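September 5, 2021

Glue line trials, continued from the August sheets. Batch 11.

Gukell say their new hide glue substitute holds as well cold as the hot stuff does and gives you 90 minutes of open time. I wrote "we'll see" next to that on the data sheet when it came and I'm still at we'll see. The first bottle skinned over in the cup well before the hour. Their support person told Lena Stępień our room must be too dry. Our room is the same room it has always been, and the Zetitz glue doesn't mind it.

Set up nine lap joints this time, all maple offcuts from the same board, planed the same morning. Three Gukell, three Zetitz, three ordinary hot hide glue from the pot as control. Clamped overnight with the small screw clamps, not the spring ones. I don't trust the spring ones after batch 9, where half the joints had crept sideways and we argued for a week over whether that was the glue or the clamps. (Clamps. I still think so.)

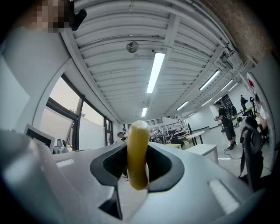 Yellow piece upright in the opening, big room.

Pulled the joints after lunch. Best figure on the gauge was 1178, and it was one of the hot glue controls, which should surprise no one who has fixed a chair. Second Gukell joint came close to it. The first and third let go early, with clean wood on one face, so they never wetted out properly. Lena thinks I spread too thin. Possible. I spread all nine with the same brush and the same hand, though, and the Zetitz joints all tore wood.

Not happy with the gauge either. It sticks on the way up and then jumps. Ibarra calibrated it in August and sent a sticker and no numbers. Asked for the numbers, got a second sticker. Until I see a sheet I'm treating the readings as good for comparing one joint with the next and nothing else.

Lena wants to write up the Gukell result as "promising." I'd say one good joint out of three is a glue I'd have to explain to a customer. We left the word out for now.

Flarnia sent a sample of their liquid fish glue, unasked, with a leaflet full of violins. Smells as expected. Put it on the shelf – it can go into batch 12 if there's enough maple left from that board. If there isn't, I'm not mixing boards just to fit it in.

To do:
Open a fresh Gukell bottle and write the time on the lid.
Spread heavier on one face, both faces on the next.
Write to Ibarra again.
Find out who has the good brush.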